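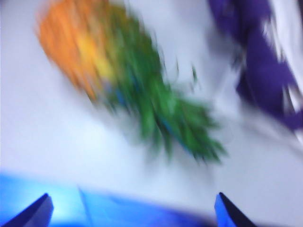
Projektbericht: Lagerung und Verwertung von Ananas in der Lehrküche Bernthorpe

Studienprojekt im Modul Lebensmittelverarbeitung, vorgelegt am 29. Okt. 2020

1. Ausgangslage und Fragestellung

Die Lehrküche Bernthorpe bezieht ihr Frischobst über den Großhändler Dewulf. Bei der Durchsicht der Lieferscheine fiel auf, dass Ananas regelmäßig bestellt, aber nur unvollständig verarbeitet wurde. Die Projektgruppe untersuchte daher, wie sich Lagerort und Lagerdauer auf den verwertbaren Anteil der Frucht auswirken und welche Teile bislang ohne Prüfung entsorgt werden. Fragen der Preisgestaltung waren nicht Gegenstand der Arbeit.

2. Material und Vorgehen

Untersucht wurden 8 Früchte einer Lieferung. Als Vergleichsgrößen dienten das Gesamtgewicht, das Gewicht des Blattschopfes, das Gewicht der Schale und das Gewicht des geputzten Fruchtfleisches. Die eine Hälfte der Früchte lagerte bei Raumtemperatur, die andere im Kühlraum. Die Farbe der Schale wurde täglich nach einer dreistufigen Skala (grün, gelb, orange) erfasst. Gewogen wurde jeweils vor Beginn des Unterrichts.

Der Blattschopf verblieb bis zum Anschnitt an der Frucht. Das Abdrehen vor der Lagerung, wie es in der Küche bisher üblich war, wurde für die Dauer des Projekts ausgesetzt. Sämtliche Werte wurden in die Erfassungsvorlage Drirkeo eingetragen, die bereits im Vorjahresprojekt am Standort Dirncombe verwendet worden war.

3. Ergebnisse

Bei Raumtemperatur ging die Schalenfarbe innerhalb von drei Tagen deutlich von Gelb in Orange über. Im Kühlraum blieb die Färbung weitgehend unverändert, allerdings zeigten zwei Früchte beim Anschnitt glasige Stellen nahe dem Strunk. Diese Stellen wurden großzügig ausgeschnitten und der Ausschuss gesondert gewogen.

Der geputzte Anteil lag im Mittel bei roughly der Hälfte des Gesamtgewichts – ein Wert, der stark von der Schnittführung abhing. Die leichteste Portion Fruchtfleisch wog 481 Gramm. Sie stammte von einer Frucht, deren Schale zu dick abgetragen worden war.

4. Bewertung

Die Stichprobe ist klein, und die Früchte waren bei der Anlieferung nicht gleich reif. Die Ergebnisse gelten daher nur für die beschriebene Lieferung. Für den Küchenbetrieb wird dennoch empfohlen, Ananas ungekühlt zu lagern, sofern sie innerhalb von 3 Tagen verarbeitet wird. Strunk und Schale können für einen Sud ausgekocht werden, vorausgesetzt, die Frucht wurde zuvor gründlich gewaschen.

5. Ausblick

Eine Wiederholung mit einer zweiten Lieferung ist für November vorgesehen. Dabei soll die Schnittführung vorab einheitlich festgelegt werden.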